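Chapter 7
Loss of Grip and Dropped Loads

Learning objectives
After reading this chapter, you should be able to:
- explain the difference between a protective stop and an emergency stop
- trace the sequence of events that leads to a dropped load
- state what a gripper should do when its power or its signal is lost
- prepare a short written report of a handling fault

7.1 The Rarkstead incident

In October, a small robot arm at the Rarkstead training workshop dropped a bin of mixed parts while moving it from one position on a table to another. The arm had been running the same program for most of the morning and had completed 960 moves without a recorded fault. During the next move the gripper opened while the bin was still in the air. The bin struck the edge of the table and tipped, and several parts fell to the floor on the side where a trainee was standing. The trainee stepped back and was not hurt.

The first entry in the fault log read "operator error." The entry was withdrawn after Ragnvald Sæther, the workshop's safety instructor, compared the log with the controller's own record. The record showed that the gripper had lost its signal for a fraction of a second. On losing the signal it went to its default state, and that default had been set to open.

The arm itself did not stop. It carried the empty gripper to the end of the path, lowered it, and reported the move as complete. The fault therefore had two parts, and the second would have remained hidden if the bin had been lighter or had landed flat.

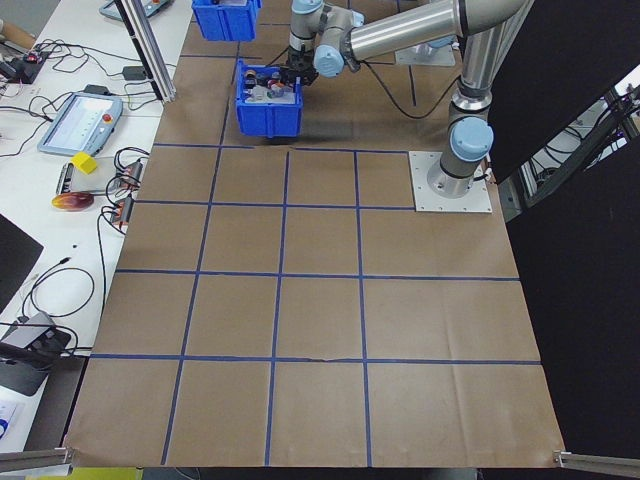 Bin handling of this type is often treated as low-risk work. The loads are light, the speeds are modest, and the arm is small enough to fit on a table. For these reasons the written risk assessment at Rarkstead covered contact between the arm and a person in some detail but gave a single line to falling objects. It did not mention the gripper's default state, and it did not say where a person should stand during a move.

A second weakness lay in the cables. The signal cable to the gripper had been routed so that it bent each time the wrist turned. A bend repeated many times will in the end damage a wire inside its cover, and the outside may look sound. The workshop's inspection sheet called for a visual check every 30 days. The sheet had been signed on schedule. A visual check could not have found this damage.

7.2 Terms used in this chapter

Loss of grip: any release of a load that the program did not command.

Default state: the condition a gripper takes when power or signal is lost. It may be open, closed, or held in the last position.

Protective stop: a stop begun by the control system when a set limit or condition is not met.

Emergency stop: a stop begun by a person, by means of a clearly marked device within reach.

Section 7.3 compares the Rarkstead incident with the Barrera case introduced in Chapter 3.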